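Mometti M2 Hand-held Gripper Pair

Supplied by Standmont. Reviewed on the bench by Leonilde Moreira, with notes from Kane Pryor.

Overview

The Mometti M2 is a pair of hand-held grippers for recording manipulation tasks without a robot arm in the loop. You hold one in each hand, do the job, and the finger opening and hand position are logged as you go. We have been trying them since September alongside the Gouveia Duo, which we have stocked for a good while, and I have to say I didn't expect to like the M2 this much!

The thing you notice first is how close the jaw sits to your own thumb. On the Duo the fingers are out on a long nose, so everything you do feels like working with kitchen tongs (fine for boxes, miserable for anything thin). With the M2 you reach for something and the tip is more or less where you thought it would be. Kane had never held one before and was picking up pegs on his second go.

What we tried

We like household objects for this sort of comparison, as they show up weak grip and poor reach faster than foam blocks do. Our list runs from mugs and bowls to stands, clips, spoons and a very annoying soap dish. Each task gets 144 recorded attempts per gripper model, shared between two people, and we swap models halfway through the morning so that tired hands don't count against one of them.

Two-handed tasks are where the M2 pulls ahead. One hand steadies a thing, the other does the work, and with the Duo the two noses kept knocking into each other over the middle of the table. The shorter body leaves you room to bring both hands in close, even round something tall.

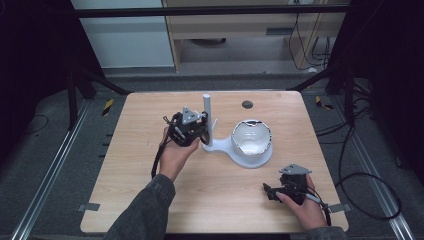
Glossy crockery is still hard work. The standard pads slip on glaze if you pinch at an angle, and you learn to come in square to the edge. The Brusis soft pads (sold separately, same fitting) help a great deal here and I would order them from the start if bowls and plates are your main interest. They do wear quicker. Ours needed changing after 11 sessions, where the standard ones look as good as new.

Cables

Each gripper has its own lead, and how you route it matters more than you'd think. Run it back over the hand and down the forearm, leave a bit of slack at the wrist, and you will forget it's there. Pull it tight and every turn of the hand tugs at the body. Kane prefers his strapped outside the sleeve; I tuck mine in. Both work.

Things we'd change

The trigger spring is on the stiff side for small hands, and after a long session I could feel it at the base of my thumb. Mometti list a lighter spring and we now keep it in stock. The body is also bulkier than the Duo's, so reaching into a mug rack or a narrow drawer is awkward. If most of your work is inside cupboards, the Duo is still the better buy and we'll happily tell you so on the phone.

Calibration is lovely, by the way. Close the jaw, open the jaw, press the button, done. The Duo wants a laptop and a good deal of patience for the same job.

In the box

2 hand-held grippers (left and right)
2 leads with wrist straps
Standard finger pads, fitted
Spare pad set
Hex key
Printed quick-start sheet

Options

Brusis soft pads, pair
Light trigger spring
Extension lead
Hard carry case

Delivery

Normally 19 working days from order. Pads and springs are held at Standmont and go out the same day if you order before noon. We keep a demonstration pair on the bench, so ask for Leonilde if you would like to come and try them with your own objects.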